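Home | News | Features | Workshop | Events | Subscribe

Opening windows, in simulation first

The Ondieki robotics laboratory held its first open day on 17/12/2020, and the longest queue was for a workstation with no robot attached to it. Visitors were shown Clineo, a simulator in which a gripper practises household tasks in generated kitchens before any code is moved to hardware.

Silvan Aebischer, who leads the manipulation group, ran the demonstration from a desktop computer and two monitors. One monitor showed the view from behind the gripper. The other plotted joint positions and commanded force. He spoke for 13 minutes, took questions, then started again for the next group.

The task on the day was a window. Aebischer chose it over the drawers and cupboard doors used in earlier work. A drawer travels in a straight line, so an arm that pulls in slightly the wrong direction will usually still get it open. A hinged sash moves along an arc, and the fingers have to follow that arc while keeping their hold. An error of a few degrees at the wrist loads the hinge sideways and the grip slips.

Each room is assembled from a library of parts. Wall finish, frame colour, window size and hinge position are drawn at random within set limits, and the library currently holds 64 window models. The combinations can be garish. Aebischer is unconcerned by this, as the variation is meant to stop the controller from relying on any single colour or texture.

The room loaded for our group had crimson tiles with nearly black grout and a window frame in dark brown wood grain. The black gripper was seen from directly behind, fingers spread, with the sash standing open and plain blue sky past it.
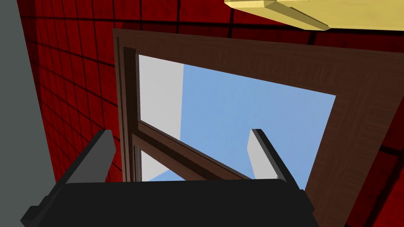

What the controller knows

The controller receives the camera view, the finger opening and the position of each joint. It is not given the hinge position, which it must estimate from how the sash moves once held. Training for the present version used 222 rooms. Testing is done in rooms held back from that set.

Contact is the weak point. Friction between finger pad and timber is modelled with a single coefficient per surface, and paint, dust and swollen joints are ignored. A visitor from the joinery trade asked about windows that stick. Aebischer replied that the simulated ones never do, and that this is the next item on the list.

From screen to bench

The group plans to begin hardware trials in May, using a test frame from Deltness with interchangeable hinges. The arm will be limited to low speed, and the frame will be fitted with a load cell to record side force at the hinge. Results will be compared with the simulated figures before the friction model is revised.

Contact the editors | Copyright Workidel | Back to top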